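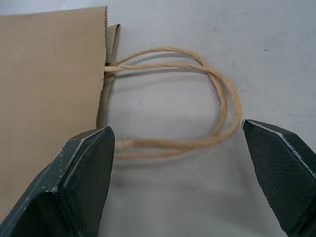
Sección Hogar y Despensa – Asociación de Vecinos Siltura

Guardar y reutilizar bolsas de papel

Las bolsas de papel kraft ocupan poco si se doblan bien y sirven para bastantes cosas antes de acabar en el contenedor azul. Conviene separar desde el principio las limpias de las que traen manchas de grasa. Estas últimas no valen para guardar alimentos ni se reciclan con el papel.

Para doblarlas, se aplana primero el fondo, se meten los fuelles hacia dentro y se pliega la bolsa en 3 partes. De pie, en una caja estrecha, caben unas junto a otras y se saca la que hace falta sin tirar el resto. El organizador Flatell pequeño, de 20 cm de ancho, entra en casi cualquier armario bajo el fregadero, siempre que no haya humedad.

Usos en la cocina

Patatas y cebollas: en bolsas separadas, con el borde doblado hacia fuera y sin cerrar. Se guardan en un sitio fresco y oscuro.

Aguacates y plátanos verdes: juntos en una bolsa cerrada maduran antes. Hay que mirarlos cada día – en verano se pasan enseguida.

Pan de corteza: aguanta bien hasta el día siguiente. Para más tiempo, mejor congelarlo en rebanadas.

Setas: sin lavar, en papel y en la nevera. En plástico se ponen babosas.

Usos fuera de la cocina

Abiertas por las costuras, las bolsas grandes protegen la mesa al pintar o encolar. También sirven para forrar cajones; el papel se corta 3 mm más estrecho que el fondo para que no se levante. Las asas de cordel se guardan aparte y valen para atar tomateras.
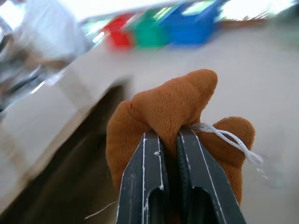
¿Se pueden echar los restos de comida en una bolsa de papel?
Para restos secos sirve, pero con los húmedos el fondo se rompe. Ponga dos hojas de periódico dobladas en la base y vacíela a diario.

En diciembre se juntan muchas bolsas de regalo. Las plastificadas o con purpurina se apartan del papel corriente.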